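How to sort out a messy linen cupboard without buying a whole system

Most advice on linen cupboards seems to be written by people selling linen cupboards. I've read the Bralivard guide, all 1,642 words of it, and it ends with a $329 shelf kit. You probably don't need the kit. Try this on a Thursday night first and see how you go.

Take everything out. Yes, everything, including the beach towels at the back. Put it on the bed so you have to finish before you can sleep.

Keep 2 sets of sheets for each bed. I've seen people argue for four, and I'm yet to hear a good case for it. Old towels can go to an animal shelter if yours takes them, so ring first.

Fold to suit the shelf you have. The fancy method where each sheet goes inside its own pillowcase is fine, though I doubt it saves the time people claim. Measure the depth of the shelf before you choose any tub or basket, and allow for the handles.

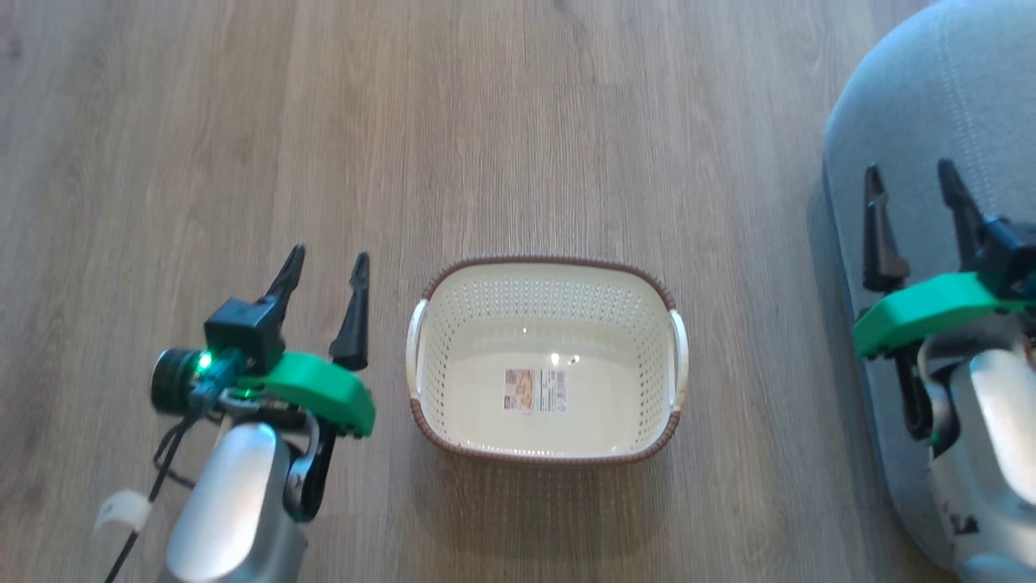 Cream plastic basket with a brown rim, label still stuck in the bottom.

Baskets are good for face washers and odd pillowcases. They're hopeless for doonas, whatever the Skenley catalogue shows. Stand a doona on its end in the corner or put it on the top shelf.

As for scented sachets and colour-coded tags, I'd skip them. A strip of masking tape on the shelf edge, marked "queen" or "single", does the same job as a tag. Leave a bit of space at the back so air can move, and check for damp before anything goes back in.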